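Floral wallpaper in a small laundry nook: paste or peel and stick?
Home & Walls > Wallpaper
2018-11-01

Posted by brekuma_attic
Hi all! I've fallen hard for one of those old-fashioned watercolor patterns, roses and blue bows with a pink ribbon trellis running on the diagonal, and I want it on three walls of our laundry nook (it's tiny, you could touch both sides at once). My husband says it'll look like a tea tin. I don't care.

Two things worry me. One, will peel and stick hold up next to a dryer? Two, how on earth do you get a diagonal to meet up in the corners? Our corners are not straight, the house was built in 1,958 different moods as far as I can tell. I primed in September and have been staring at bare walls ever since.

Aiman Ong
Paste. I did our back hall with peel and stick and the seams started lifting by the second summer, and that was without a dryer!

For the corners, don't try to wrap a full strip around. Measure from your last seam to the corner at the top, middle and bottom, take the widest number, add half an inch and cut there. Then hang the leftover piece on the next wall with a fresh plumb line, overlapping that half inch. You'll lose a sliver of the pattern. With ribbons and bows going every which way, your eye slides right over it.

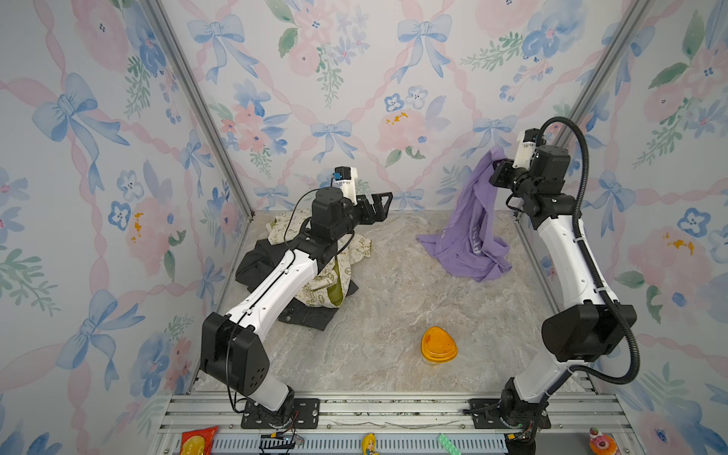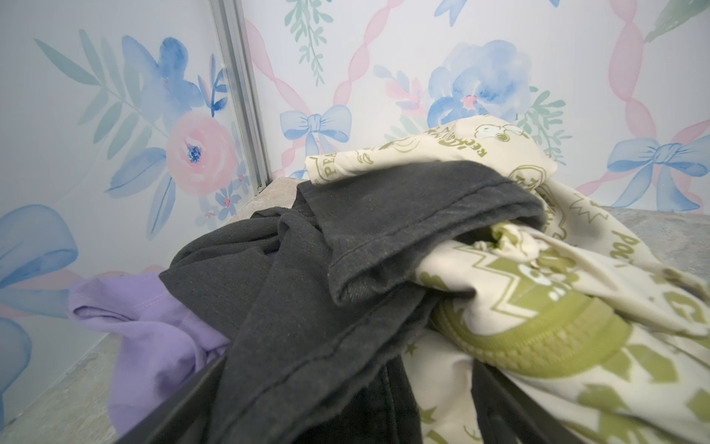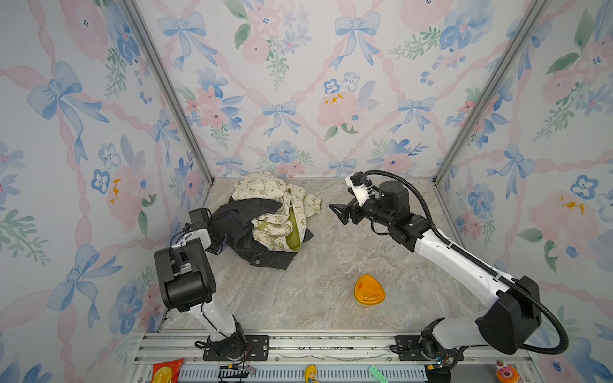
Roses and bows on three walls, same sort of pattern you're after.

Order 2 extra rolls, too. Trellis patterns eat paper because every strip has to be shifted to match, and I had to beg the Baltisden shop for one more from the same batch. Let the primer cure, wipe the walls down, and book the paste brand's full drying time before you run the dryer. I used Sodaser and gave it 4 days.

chin_up_buttercup
peel and stick is fine if the wall is smooth. mine's been up 6 years behind the washer, one bubble. get a decent plastic smoother and don't stretch it when you pull it back off

brekuma_attic
Thank you both! Going with paste, and I'll order the spare rolls tonight before I lose my nerve. Does the overlap need special glue or does regular paste stick to the paper?

Aiman Ong
Depends on the paper. If it's vinyl coated, get a little tube of seam adhesive for the overlap.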